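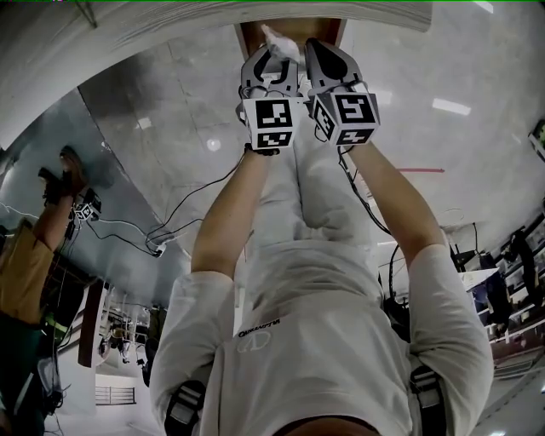 Netton is a news website covering musicians, singers, film crews and other performers who have had to leave their countries, and those who have stayed where it has become hard to work. We publish in English, with selected articles in Arabic and Romanian.

The site was started by Brândușa Dobre and Loubna Lamrani, who met while working on the entertainment desk of a daily paper. Both had been covering album releases and award shows. More and more of their calls were with artists who had lost a visa, a concert license or a home, and the paper had little room for those stories. They began sending out a newsletter in April, once a week, to 60 readers. The website followed.

What we cover

Most of our work is short news: concert bans, arrests and releases, visa decisions, festival lineups that change at the last minute. We also publish longer interviews. Many of the people we talk to are session players, sound engineers, wedding singers and actors in local television, and they rarely get written about anywhere else. We do cover well-known names when there is news about them.

We do not publish gossip about marriages or family life. We do not run photos of relatives.

How we work

A report that someone has fled or been detained needs 2 separate sources before it goes on the site. Posts on social media do not count as a source unless we have reached the person who wrote them. If an artist is still traveling, we hold the story until they tell us they are safe, even when other outlets have already run it. We have lost some exclusives this way.

Names are changed when a source asks. The article says so at the top.

Corrections stay at the bottom of the article for good. Write to the desk and one of the editors will answer.

Who we are

Brândușa Dobre edits the news pages. Loubna Lamrani edits interviews and the Arabic section. Three part-time reporters and a group of freelance translators do the rest. Our office is on the second floor of the Gamage building, above the Umov rehearsal rooms, so phone interviews are usually done in the morning before the drummers come in.

Money

Netton is paid for by reader memberships and a yearly grant from the Clornent Fund. The fund does not see articles before they are published. There are 360 members at present. We do not take advertising from record labels, film studios or ticket sellers.

This page was last updated Jan 13, 2018.

Comments (3)

tamburo_k
Is the newsletter still going out or is it only the website now? I stopped getting it after I changed my email.

Loubna Lamrani
It still goes out every week. You will need to sign up again with the new address.

Wes
Good piece on the oud players last month. Please do more on the people who build the instruments, a lot of them had to leave too.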